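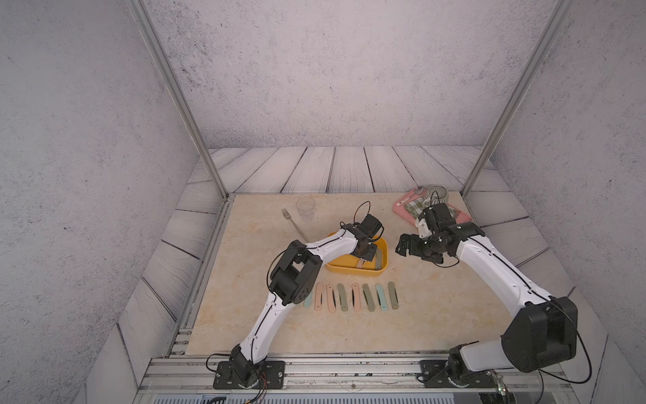
Peninah Mohamedi writes that her clinic printed the appointment letters before the clinic hours were confirmed, and 80 patients received a letter with the wrong time. She asks if the order of the steps in section 4 can be made more clear. We have rewritten the section for this reason. Please use this text and throw away the older printed copy.

Section 4. Setting up a new outreach clinic in Galtden Scheduler

Before you start

You need a manager login, the name of the lead nurse, and the opening hours agreed in writing with the building where the clinic takes place. If the building is shared with another service, you also need the room code. The room codes for Broslow and Tukham are in the list at the end of this section.

4.1 Create the clinic

1. Open the Clinics menu and choose New outreach clinic.
2. Type the name of the clinic as the patients know it. Do not use the short name of your department.
3. Choose the health area. If the village is on the border of two areas, choose the one where the district nurses are based.
4. Enter the room code. The address is filled in automatically.
5. Press Save as draft. The clinic is now visible to managers only.

Note: A draft is kept for 30 days after the last change. When you open it and save it again, the period starts from the beginning.

4.2 Enter the hours and the appointment length

1. Open the draft and go to the Hours page.
2. Enter the first and the last appointment of each clinic day. The last appointment is the time when the patient comes in, and the program does not leave time after it for cleaning the room.
3. Choose the appointment length. For wound care and blood pressure checks the standard length is already entered. For a first visit after hospital discharge, choose Long.
4. Enter the break for staff. You cannot continue to the next page without it.
5. Ask the lead nurse to open the same page and press Hours confirmed. This must be done from the nurse's own login.

Caution: Do not print or send any letters before the words Hours confirmed appear in green at the top of the page. Letters take the time from the draft, also when the draft is wrong, and they cannot be called back after sending.

4.3 Add the patients

1. Go to the Patients page and choose Import from practice list.
2. Select the practice. At Bhatt Surgery there are two lists with almost the same name - take the one that ends with "home and outreach".
3. Check the number at the bottom of the screen. One import can hold up to 700 patients. If your list is longer, divide it by family name and make two imports.
4. Look at the yellow rows. A yellow row means that the patient already has an appointment in another clinic in the same month. Call the other clinic before you remove anything.
5. Press Add to clinic.

Note: Patients who need transport are marked with a small T. The mark is only information for the staff. The transport must be booked separately, see section 6.

4.4 Send the letters

1. Open the Letters page and choose the language of the letter. If the patient record has a preferred language, the program uses this one and your choice is ignored.
2. Press Preview and read at least three letters completely, with the date, the time, the address and the telephone number.
3. Choose Print here or Send to mail room. The mail room needs two working days.
4. Press Release. The draft becomes an open clinic and the reception can see it.

Caution: After Release you can still change the hours, but every patient with a changed time must be called by telephone. The program makes a call list for you under Reports. It does not make new letters.

4.5 If something goes wrong

The button Hours confirmed is grey: the staff break is missing, or the person who is logged in is not registered as lead nurse.

The import stops before the end: wait five minutes and open the Patients page again. The patients who were already added stay in the clinic, and you can repeat the import without making double entries.

The address is wrong on the preview: the room code belongs to another building. Go back to the draft and enter the correct code. Do not correct the address by hand in the letter.

For other problems please call Dennis Langat at the program desk, extension 530. Questions about the nurses' working hours go to Jussara Figueiredo - the desk cannot change them.

Room codes

Broslow Health Center, ground floor: BR 02
Broslow Health Center, first floor (with elevator): BR 11
Tukham Community Hall, side entrance: TK 01

Section revised 08/10/2019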